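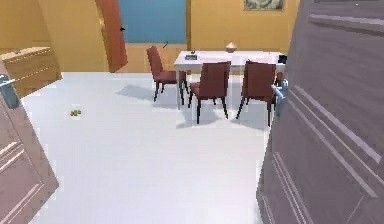

This month I am learning to drive a robot by remote control, so that later it can copy what I do. Everything is inside a simulated flat that our team calls Prademar. My first task was simple to say: go through the doorway and stop at the dining table. With one door leaning in from each side, it did not feel simple at all. I drove towards the white table and the reddish-brown chairs very slowly, and my hands were stiff on the controls.

2/ Every attempt is recorded, the bad ones too. The target is 100 good runs for each task. My teacher is Huia Ashby, and she marks a run as bad if I stop for a long time to think. She says the robot will learn my waiting as well. I had not thought of this before — a pause is also a kind of teaching. 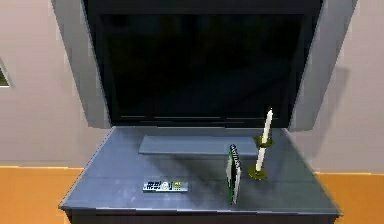
3/ For picking things up I use a different method. I do not press buttons, I move a small copy of the arm with my own hand and the robot follows. It is much more natural, but I get tired after two hours and then my movements become rough. Huia prefers the buttons. We do not agree about it.

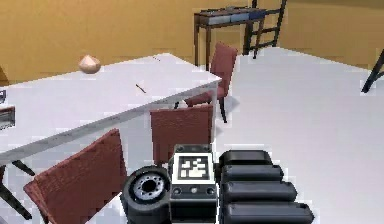
4/ Small advice if you start with this: choose one path and keep to it. In June I changed my approach on nearly every run, and the trained robot moved like a person who cannot decide. Now I write down the path on paper before I begin.

5/ Next week I start on the kitchen tasks. If somebody has experience with teaching drawers by remote control, please write to me. I always pull too fast.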